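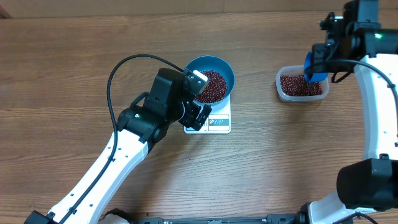
Figure 3. Digital kitchen scale and bowl on a wooden tabletop.

3.2 Portion estimates at home

Households in Cestska and Moffat kept food diaries through March. Of the 87 that signed up, 73 returned a full diary. Each evening the main cook wrote down a guess for the cooked grain served per person, then weighed it. Guesses ran low in both towns — more so in Moffat, where the mean weighed portion was 295 g. Żak and Kettunen found the same direction of error for soups.

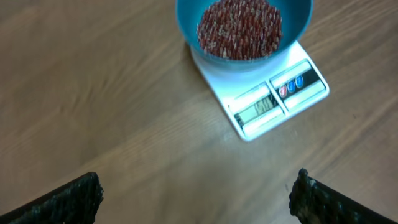 Figure 4. White kitchen scale with a bowl on the platform.

Diaries with fewer than five weighed meals were left out of Table 2. Bread was recorded by the slice and is treated separately in Section 3.4.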